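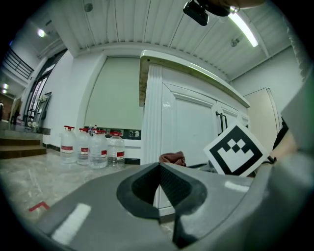 April 25, 2018

Notebook, demo collection, kitchen task. Writing this up while my wrist is still complaining so I don't forget which parts were my fault.

Plan for today was the cloth pickup again: start with the cloth on the floor by the white cabinet, come in low, close on it, lift, carry it up to the countertop, let go. All by hand with the hand-held gripper, no arm. I wanted 28 good ones. I got 20 that I'd defend in front of anybody, plus 7 that I've put in the "maybe" folder and will look at tomorrow when I'm less fond of them.

First thing, the floor. I love this floor to look at and I hate it for tracking! It's glossy marble and it throws the ceiling lights right back at you, and when the gripper is down low and pointing up at the room you get the fluorescent tube as well. Two of the early runs had the pose jump sideways right as I started the lift, and I lost a good half hour thinking the marker had come loose. It hadn't. I was swinging through the turn too fast with the tube in view. Slowed down, jumps went away. I'm not certain that's the whole story (I changed my grip at the same time, which was dumb) so if anyone repeats this, change one thing only.

Approach. I keep wanting to come straight down on the cloth like I'd grab a sock. With this gripper that's wrong, the fingers land flat on top and just push it around on the stone. What works is choosing a fold that sticks up, coming in along the floor and closing slowly so the ribbed rubber gets a bite. Then a tiny pause. The pause matters a lot for the Boiko script because it looks for the moment the fingers stop moving and cuts the episode into grasp and carry there. No pause, no cut, and then I'm going through it by hand in the evening, cursing.

Also, don't fluff the cloth into a nice peak before every start. I caught myself doing it after the break. The runs were getting lovely and easy and I was so pleased with myself, and then I noticed I'd been building the same little tent each time. Of course it was easy! Threw those out. Now I drop it from knee height and take what I get, as long as it ends up near the base of the cabinet.

The lift to the counter is the ugly bit. From the floor up past the door handles I have to go from a crouch to standing with the gripper held out in front, and you can see it in the path: a smooth bit, a wobble where my knees do the work, another smooth bit. When we played the Grollano set on the arm last time it copied the wobble faithfully, knees and all. I tried kneeling on one side and lifting with just the arm, and that's much cleaner up to the middle of the cabinet door, but then I can't reach over the counter edge without leaning. Compromise for now is a slow stand, with the elbow tucked in. Would a low stool help? Might try one from Darnilow if I can get it over here without scratching anything.

Remote control comparison: did a handful with the Bridton sticks on the arm back at the shop, same cloth task, before coming over. Much steadier paths, awful grasps. I just can't feel when the fingers touch down, so I hover, hover, hover and then mash it. By hand I'm fast and sloppy, with the sticks I'm slow and timid. I'd still rather train on the hand ones and smooth the carry afterwards, but I'd like a second opinion from whoever has done more stick time than me.

Small stuff:

Zero the gripper opening before each batch. I forgot once and the closed width drifted enough that "closed on cloth" and "closed on nothing" looked the same in the log.

Keep the red tape corner on the floor where it is, please. Redoing the start position cost me more time than any other single thing this week.

Keep the water jugs where they are for the rest of this batch too. I'll move things around on purpose for the next one, and then I want it written down.

Tomorrow: sort the maybes, collect the rest to get to 28, then try the reverse (counter to floor). I expect the letting go to be harder to show than the picking up. The cloth hangs on to that rubber, and I've been giving it a little shake without thinking, so I need to decide if the shake is part of the task. Leaning toward yes.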